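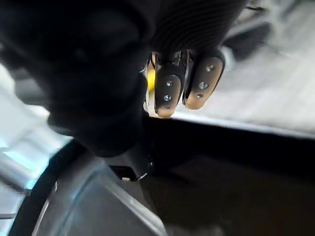

Can a robot do my chores yet?

Posted 11/22/19

Every year I get asked this at Thanksgiving, usually by whoever is stuck at the sink, so this time I'm writing my answer down early. Short version: a few of them, slowly, if you set everything up first. Which is kind of like having a toddler help.

I've been reading up on this since July, when my dishwasher died and I started daydreaming. What I keep coming back to is the fingers. You look at a pair of tan rounded fingertips, three little silver screws down each one, and you think, okay, that's a pinch. That's all it can do. Now go through your kitchen and count up the things you do with a pinch. Picking up a spoon, sure. Moving a plastic container from the counter to the shelf, probably. Getting the lid off that same container after it's been through the wash and shrunk a little? I use both hands, my stomach and some bad language.

And clear plastic is a pain all by itself! I had no idea. A lot of cameras have trouble with see-through stuff, and half my cupboard is see-through stuff. The close-up view from the wrist has its own problem too, with so much of it taken up by the hand. Try unloading groceries while holding your forearm in front of your face and you'll get the idea.

A friend of mine works at Watside, where they pack small parts, and they've looked at this for the shop floor. The pitch was one arm sorting pieces into bins all night. It did fine when every piece was the same. Mix in 17 kinds of part, some of them shiny, and a person was walking over to help it every few minutes. They still want one. They just want it for the boring bin.

That's pretty much where I'd be at home. I'd pay $2000 tomorrow for something that put away clean dishes, even if it took three hours – I'm asleep, what do I care? But it would have to work in my kitchen, with the mugs hanging wherever and the cat on the counter, and I haven't seen one I'd trust with that.

Laundry is worse. Don't get me started on fitted sheets. I can't fold those either, so I guess we're even.

Anyway, ask me again in 5 years. If you've tried any kind of chore gadget beyond the floor vacuums, tell me in the comments, especially if it broke something good.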